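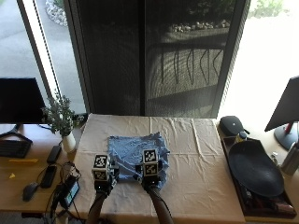

Gloves on, light-blue cloth on the table

73 shares | 4 comments

To: Lirari list
From: Mieke Dewulf
Date: 28th July
Subject: Re: beans, bloating and whether I'm doing this wrong

Wilmer Rengifo wrote:

> Hi everybody, mostly a lurker here but I need some bean advice. My
> doctor at the Siregar clinic looked at my food diary and told me,
> pretty kindly, that I eat almost no fiber. So I went home and did what
> I always do and jumped in with both feet. Beans at lunch, beans at
> dinner, bran cereal, the big kind of apple. By day 3 I felt like a
> parade balloon and my wife asked me to sleep with the window open.
>
> Is it supposed to be like this? Do I push through or am I just one of
> those people who can't eat beans? I'd hate to quit, I like them, and I
> bought a huge bag. Also does canned vs dried matter?
>
> Wilmer

Oh Wilmer, I laughed so hard at the parade balloon, and then I felt bad, because I have BEEN the parade balloon. Welcome!

I'm not a nurse or a dietitian or anything official, so take all of it as kitchen talk and call your doctor if you get real pain or it won't settle down. But what you describe sounds a lot like what I did to myself a couple of years ago, right down to the bran cereal. The bacteria in your gut are the ones that break down a lot of that fiber, and they make gas while they're at it. If you go from hardly any to a truckload overnight you get the whole brass band at once.

So I wouldn't push through and I wouldn't quit either. I'd back way up. When I started over I had a couple of spoonfuls of beans on a salad, once a day, and that was it for a whole week. Then a little more. It felt silly (who eats nine chickpeas?) but it worked for me, and by the time I got up to a proper bowl of chili I barely noticed.

Drop the bran cereal for now, or at least don't have it on bean days. I think that was half my trouble. I was piling up new things so fast I couldn't tell which one was bothering me.

And drink more water than you think you need! I know everyone says drink water about everything, but with fiber it matters, and if you skip it you can go from balloon to, well, the opposite problem. I keep a jar next to the kettle and finish it before lunch.

Canned vs dried: canned is fine. Really. I dump them in the strainer and run the tap over them until the foam is gone, which also gets rid of some of the salt. With dried I soak overnight, throw the soaking water out and cook them in fresh. My sister swears you lose all the flavor that way and she may be right, but she also doesn't have to share an office. Cook them until they're properly soft, too. The slightly crunchy ones in restaurant salads are the worst offenders for me.

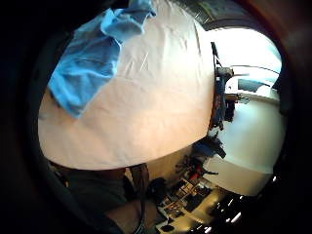
Blue over white, by the window

If you want to go easy, start with red lentils. They fall apart into soup and I've always found them gentler than kidney beans or the big white ones. My regular pot is an onion, a carrot, a mugful of lentils, a can of tomatoes and whatever spice is nearest the front of the cupboard. It makes enough for 4 bowls and it freezes well. Squeeze of lemon at the end if you've got one.

A short walk after dinner helps as well. I go down to the Mismont library and back, nothing athletic, and I always feel less tight around the middle when I get home. Plus you can let things go outdoors with no witnesses.

I did try those Dritow drops that somebody brought up on the list back in April, the ones you put on your first bite. I couldn't tell any difference, but I'd already been at this a while by then so maybe there wasn't much left to fix. If anyone else has an opinion on them I'd like to hear it. They weren't cheap.

One more thing, ask at the clinic if you take any pills every day. Mine wanted me to keep one of them well apart from my big fiber meal, and I'd never have guessed.

The huge bag will keep, by the way. Put it in a jar with a tight lid somewhere dark. I'm still eating from one I can't remember buying, they just take longer to cook.

Let us know how the lentils go, and hi to your wife!

Mieke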